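**Strapping** (also called *banding* or, for stretch types, *elastic strapping*) is the practice of holding a parcel, carton or bundle closed with bands passed around the outside. It is used alongside tape or in place of it, and is common where a box will be opened and closed more than once.

## Elastic straps

Elastic straps are woven bands with rubber or a similar stretch fiber in the weave. They are sold in fixed lengths, usually with metal hooks at the ends. A shipping carton may carry several side by side, passed over the top and down the front, with the hooks joined on the upper face. 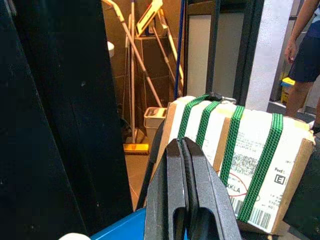 Ndlovu objects that calling this strapping at all is loose usage, and that the term belongs to bands that are tensioned and sealed. Most household guides make no such distinction, and the Linton packing manual treats both types in one chapter.

The Janent pattern, sold in packs of 14, is a hooked strap for small cartons. The Grarnetcombe pattern is longer — up to 100 inches unstretched — and is meant for trunks and bedding.

## Placement

Straps are normally set parallel and evenly spaced across the longer side of the carton. A single strap tends to slide toward one end, and one pulled too tight will crush the corrugated edge. On weak cartons, card corner pieces are placed under the band.

Labels are a frequent problem. A strap across a barcode can keep it from being scanned, so carriers generally ask that the code be left clear. On a carton with a large label this is hard to do, and the straps are often moved aside or taken off before drop-off.

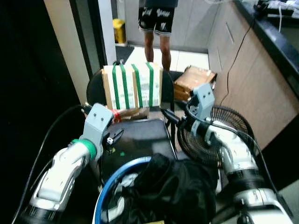

*Carton with four green straps; a smaller, unstrapped box at right.*

## Removal and storage

Hooked straps are released one at a time, with a hand kept on the band so that the hook does not spring back. They are stored flat or loosely coiled, away from sunlight and heat.

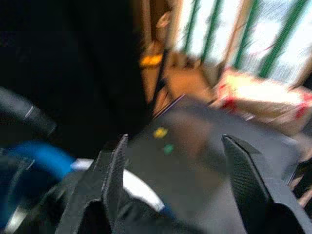
Straps kept under tension for months lose stretch and are replaced once they no longer return to their original length. The Linton manual suggests checking them every 3 months.

## See also

- Bungee cord
- Corrugated box
- Packing tape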